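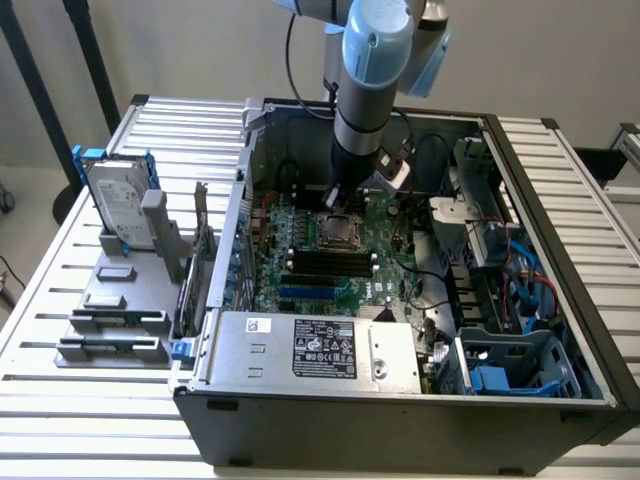
Ticket: Dell tower powers on, no display, shuts off after a few seconds
Queue: Workshop, desktops
Status: Open, waiting on parts
Site: Lindow office, accounts room

REPORTED FAULT

User says the tower starts, the fans come up, nothing reaches the monitor and then it goes dead. Tries again by itself, same result. Started in August after the desks were moved. The ticket came across from the Nirnwood help desk already tagged "motherboard failure, replace board." There is no test listed on the ticket that would tell anyone that. I have left the tag on because I can't edit it from here, but please don't order a board on the strength of it.

NOTES

9:10 am. Repeated the fault on the bench with a known good monitor and cable. Fans start, no picture, no beeps, power drops. Timed it at 4 seconds, then 4 again. So the report is accurate as far as it goes.

9:25 am. Previous tech's note says "PSU tested OK." Tested how? A paper clip and a spinning fan proves the fan spins. Put our own tester on the main connector and the CPU power connector. All rails in range with no load. I'll call that "not obviously bad" and move on.

9:50 am. Pulled the drive data cables at the board end and tried again. No change. Pulled the optical drive power too. No change. That takes the drives out of it for now, though the user was told on the phone that the hard drive was "probably going." I would like to know who said so, given that the machine never gets far enough to look for a drive.

10:15 am. Memory. Four slots on this board. It came in with two sticks fitted. Tried each one alone in the first slot, then the second. Same shutdown every time. Tried one of our own sticks, same again. Either every stick on my bench is bad or memory isn't the problem.

10:40 am. Cooler off. The old paste was dry and cracked, and it only covered one side of the processor. More interesting: one of the four cooler screws came out with hardly a turn. Somebody has had this off before and put it back in a hurry. The service history for this tower is blank, so officially it never happened.

11:05 am. Cleaned off the old paste. Opened the socket and went over the contacts with the magnifier. Nothing bent that I can find. Some dust near one corner, blown out. Chip back in, retention frame closed.

11:30 am. Fitted the cooler with new paste, all four screws snug. The machine now stays on for 39 seconds before it drops. Still no display. I'm not calling that progress until it does it twice.

11:40 am. Second run, back to 4 seconds. There you go.

1:15 pm. Reply from the Nirnwood desk asking whether we had "tried the Bodico cleaner," a utility that runs inside Windows. The machine does not reach Windows. It does not reach its own logo. Declined.

1:30 pm. Swapped in a spare power supply from the shelf, same wattage and connectors. Ten starts: eight stayed up with a picture, two shut off. Better, but a repair that works eight times out of ten is a second visit waiting to happen. Original supply put back afterward so that I'm only changing one thing at a time. Fault came straight back.

2:20 pm. Spare supply again, this time pressing lightly on the CPU power plug while starting. Stayed up every time. Let go and moved the cable sideways – off. Did that on purpose several times and got the same thing each time. One of the contacts in the board's socket looks a little pushed back compared with the others. I had looked at it this morning with the plug in and seen nothing, so that one is on me.

2:45 pm. Cooler off again to get a clear look at the area around the socket and the power connector. No scorch marks or swollen capacitors that I could see. Sticking with a loose contact plus a weak supply. Two faults at once always makes me suspicious, and I'd take a simpler answer if somebody has one.

WHERE IT STANDS

Replacement supply requested from Jurčo. They quoted two days. The last order they quoted two days on took nine, so don't promise the user anything.

I'll try to reseat the contact when the new supply is here. If it won't hold, then we can talk about a board, and the Nirnwood desk can say they were right all along, for the wrong reason.

User's files have not been touched. They asked for a copy of the accounts folder, more than 4,000 invoices by their count. I'll copy it from another machine before this one goes back together. The bottom drive is the one they want.

TO DO

Chase Jurčo for a tracking number.
Ask Lindow if the tower was carried by the cables during the desk move. Expect the answer to be no.
New paste again before the cooler goes on for good.
Get the "motherboard failure" tag removed.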